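5.4 Setting up the wrist view for cable tracking

This section covers the wrist camera stream in Trikach Control, the finger mask, and the cable tracker supplied with the Gririneo perception package. Complete the hand-eye calibration in 5.3 first. The tracker starts without a valid calibration, but the poses it publishes are in the camera frame only and the planner rejects them.

Before you start

The arm must be in manual mode with the speed override at 21 percent or lower. The Gririneo license must be active on the controller, not only on the engineering PC. To check, open System > Packages and look for the controller name in the right-hand column.

CAUTION: Steps 6 to 9 move the fingers. Keep hands out of the gripper and away from the work area while the motion enable is held.

5.4.1 Connect the stream

1. Open Perception > Sources and select Add Source.

2. Choose Wrist from the list. Leave the transport set to Shared memory if the perception service runs on the controller. Select Network if it runs on a separate PC.

3. For Network, enter port 907. If a Sakamoto safety gateway sits between the two machines, the port has to be opened there as well. Trikach Control does not do this for you.

4. Select Test. The status field changes from Idle to Receiving. If it stays at Waiting, see 5.4.4.

5. Lock exposure. Open Source > Exposure, jog to the working height, press Auto once and then Lock. Bright metal moving through the view otherwise changes the exposure between frames, and the color model drifts with it.

5.4.2 Record the finger mask

The mask removes the gripper fingers from the segmentation input. It is stored per tool, so a cell with two finger sets needs two masks.

6. Move the arm to a position where the fingers are at least a hand's width from any object. Select the active tool under Tool > Current. For the Zillov two-finger gripper, use the entry that matches the fitted fingers.

7. Select Mask > Record Sweep and hold the enable. The fingers travel from fully open to fully closed and back while the software collects outlines.

8. Release the enable when the progress bar is full. The recorded area is shown as hatching over the live view.

9. Set Margin to 2 pixels. Increase the value if a bright line remains along the finger edges after masking. Worn edges reflect more than new ones and often need a wider margin.

10. Select Save to Tool.

NOTE: The mask follows the commanded finger opening. If the opening readback is disabled in the gripper driver, the software applies the outline of the full sweep, and the usable area between the fingers becomes much smaller.

5.4.3 Teach and track a cable

11. Jog the arm until the target lies in the gap between the fingers. It does not need to be centered. The tracker needs an unbroken length of the target inside the unmasked area.

12. Select Tracker > New Target. Click once at each end of the visible length. The software draws a centerline between the two points.

13. Check the centerline. If it jumps to a neighboring cable, add a third point where the two run closest together - most jumps happen there.

14. Set the target type. Line expects a continuous cable that leaves the view at both ends. Free end expects one end inside the view and publishes an additional pose at the tip. Use Free end for sleeved cables and tubes that end in the work area.

15. Set Minimum confidence. The default is 93. Lower values keep the track alive through short occlusions but allow the centerline to slide onto wiring duct slots, which have a regular spacing and can score well as texture.

16. Under Ignore Regions, draw a polygon over each wiring duct and mounting rail that stays fixed in the base frame. Regions are reprojected as the wrist moves and do not have to be redrawn.

17. Select Start and jog slowly along the target. Watch the confidence trace. Short dips during motion are normal. A step down that does not recover means the track has moved to another object.

CAUTION: The tracker does not detect contact or tension. Do not use its output to limit pulling force. Configure the force limit in the motion task (see 7.2).

5.4.4 Troubleshooting

Status stays at Waiting: the source is in use by another client. Close the calibration window and test again.

Tip pose flickers between two positions: the fingertip mask overlaps the cable end. Reduce Margin or open the fingers further before starting the track.

Confidence drops when the arm moves and recovers at rest: motion blur. Lower the jog speed, or shorten the exposure and repeat step 5.

Cable is lost against a second cable of similar color: raise Width weight in the tracker settings. This helps when the two differ in thickness and has no effect when they do not.

5.4.5 Reference view

Before saving the project, compare the live view with the reference view for Free end targets. The fingers should enter from the lower corners with a clear gap between them, and the end of the target should be visible in that gap.

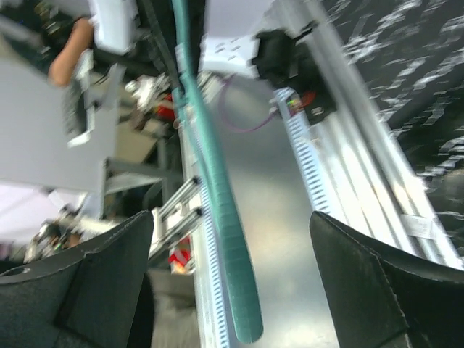
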